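# The Long Way Around a Loaf of Bread

My grandmother's starter lived in a blue crock with a chipped lip, and it lived there longer than most of her marriages' worth of furniture (she moved a lot, and she was hard on chairs). She fed it every morning before she fed anybody else. If you came into the kitchen at six wanting toast, you waited, and you watched her stir flour and water into that gray, bubbling, slightly alarming mess, and you didn't complain, or at any rate you didn't complain twice.

I didn't inherit the crock, and I didn't inherit the starter. A cousin got both, and he let the one dry out and planted a fern in the other. I've forgiven him, mostly. But it meant that when I finally decided I wanted to bake the bread I grew up on, I had to begin with a jar and a bag of rye flour and a good deal of hope, in November, in a drafty house, which anyone who bakes will tell you is a silly time to start.

It took me 365 days to make a loaf I was willing to give away. I know the number because I wrote on the kitchen calendar when I began, and again when I carried a loaf next door wrapped in a dish towel, and the two notes turned out to be in the very same square, one year apart. I'd love to say I planned it.

Most of that year was spent learning to leave things alone. I'm a fidgeter by nature, the sort of person who opens the oven to see how the cookies are getting on, and dough has no patience for that at all. In the beginning I poked it, I added flour when it felt sticky, I moved the bowl from the stove to the windowsill and back again as if it were a houseplant with opinions. The loaves came out flat and gray and heavy, and we ate them anyway, toasted, with a lot of butter. The dog turned one down.

What changed things was a trip to Linditz, a little mill town you could drive through without noticing if the road didn't bend so sharply by the river. I'd gone there for a weekend with no plan beyond sleeping late, and I ended up spending most of it at the Grabner mill, where they still grind on stone and will sell you flour out of the back door in brown paper sacks folded over at the top. The place smells like warm hay and a little like pennies. Everything in it has a fine pale coat on it, including the cat.

The woman who sold me my flour asked how long I let my dough rest, and I told her, rather proudly, two hours. She laughed so kindly that it took me a second to feel embarrassed. Four, she said, at the very least, in a cold kitchen like the one I was describing, and then overnight somewhere colder still. "You're taking it out of bed in the middle of the night," she told me, and I've thought of it that way ever since. I bought more flour than I could comfortably carry and drove home with the sacks buckled into the back seat.

Her advice worked, though it didn't work all at once. The first long-rested loaf spread out like a puddle. The second had a hole in it big enough to lose a spoon in. But they tasted right, or they tasted like a cousin of right, with that sourness at the back that I remembered from standing around in my socks waiting for the crock to be put away. I kept on. I bought a heavy pot with a lid from Wercombe, the kitchen store downtown with the creaky stairs, and that gave me a crust for the first time, the kind that crackles to itself while it cools. If you haven't heard a loaf do this, I can recommend it. Turn the radio off and lean in.
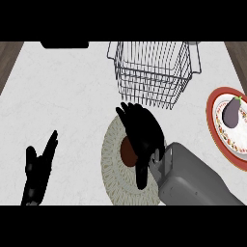 Shaping was the last thing I got the hang of, and I blame my old kitchen table, which was covered in some kind of ridged oilcloth that grabbed at the dough and wouldn't give it back. A friend with a bigger kitchen let me practice at hers for a month, and it was a different life altogether. You want a surface that's smooth and cool and doesn't care what you do to it. A white marble countertop with faint gray veins is about the loveliest thing there is for the job, as long as you don't mind flour disappearing into it so completely that you find it later with your sleeve. Wood is perfectly good too, and a lot of the bakers I admire wouldn't use anything else. Whatever you have, dust it less than you think you should. The dough needs to cling a little at the bottom while you draw it toward you, and that bit of drag is what pulls the top tight.

I have a rhythm these days. I feed the starter in the morning, mix after lunch, fold whenever I walk past, and tuck the whole business into the refrigerator before bed. I use the Mernus rye for the starter and the Grabner wheat for everything else, and I've stopped apologizing for what the flour costs. I bake two loaves at a time, one for us and one for whoever has been on my mind, and I've met more of my neighbors that way than I did in all the years before it.

My cousin called not long ago to say that the fern had died. He wanted to know if I had any use for the crock. I told him I'd be over in the morning, and to please not wash it with anything scented.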